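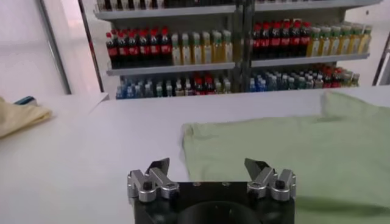

Jarkard is a coastal research vessel operated by the Kerevthorpe Marine Survey. It was designed by the naval architect Iñaki Echevarría and built at the Sarıgül yard, where the hull was launched in January. The ship is used for seabed mapping, water sampling and the servicing of moored instruments.

Design

The vessel is 47 meters long and has a steel hull with an aluminum deckhouse. Propulsion is diesel-electric, with two fixed-pitch propellers and a bow thruster. The main winch carries 1,000 meters of conducting cable. A stern A-frame handles nets, corers and towed bodies. Berths are provided for up to 21 crew and scientists.

Procurement

The contract was awarded to Jakix after a second round of bids. Under its terms the price of the hull was fixed, while winches and sonar were bought separately by the operator. Published totals for the ship differ for this reason, as some include the equipment and spare parts and others do not. A review by Siamak Najafi listed late changes to the laboratory layout as the main source of added cost.

Service

Sea trials were held off Kerevthorpe. The sonar was recalibrated after the first survey season.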